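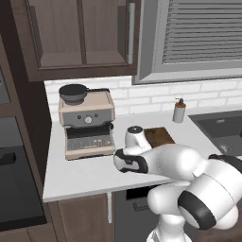
Simulated kitchen, arm at the espresso machine. Gripper is to the right of the machine's lower section.

Sim success rate does not predict real ranking of policies

Xinyi Fang
Posted Wednesday

I am comparing four checkpoints of one manipulation policy on a "press the button on the coffee machine" task. The render is from the evaluation kitchen. Target is either of the two small dark buttons beside the round dial. Training set is 1,310 teleoperated demos, all simulated, with randomized counter textures and lighting. Each checkpoint gets 70 rollouts in sim and a smaller batch on the real arm.

The best checkpoint in sim is third on hardware. The worst in sim is second. Success in sim is a contact flag between a finger pad and the button body. On hardware a person scores it. Same controller gains in both, same camera intrinsics, same instruction string. I have read that sim evaluation is supposed to preserve ranking even if the absolute numbers are off. What should I check first?

Pravesh Mathebula

Check the success criterion before touching the visuals. A contact flag fires on any touch, including a finger that slides across the front panel on its way somewhere else. The button needs travel. Give it a prismatic joint with a spring and call it a success only if displacement passes a threshold and the gripper then backs off. We had the same fault on the Skolik drawer tasks. After the change, 65 episodes that had counted as successes were relabeled as failures, nearly all of them from the checkpoint that had been leading.

Second, 70 rollouts is thin for four checkpoints. If two of them are within ten points of each other, their order is mostly noise. Run the same initial states for every checkpoint so you can do a paired comparison, and bootstrap over initial states. Report the rank correlation with an interval. With four policies the interval will be wide whatever you do, so add earlier checkpoints to get more points on the plot.

Third, log the failure type on both sides. If sim fails by missing the button and hardware fails by stalling before contact, you have two different problems and a single success number hides both.

Lachlan Baxter

could be the lighting. we turned the randomization up and it got better

Gerrit Lekota

Lighting is possible but I would test it directly: replay real camera images through the policy offline and compare the predicted actions with those from matched sim renders. If the actions agree until the last few centimeters, appearance is fine and the gap is in contact or control.

On control, "same gains" means little if the simulated joints have no friction or delay. Send one recorded joint trajectory to both arms and overlay the tracking error. Ours lagged on the real side by three control steps, and the policy that moved fastest lost the most. Fit damping and delay from that one trajectory, then rerun the evaluation without retraining.

Xinyi Fang

Added the spring joint and the release condition. The former sim leader is now third, same as hardware. The top two are still swapped. Extending to 218 paired initial states and will run the trajectory overlay after that.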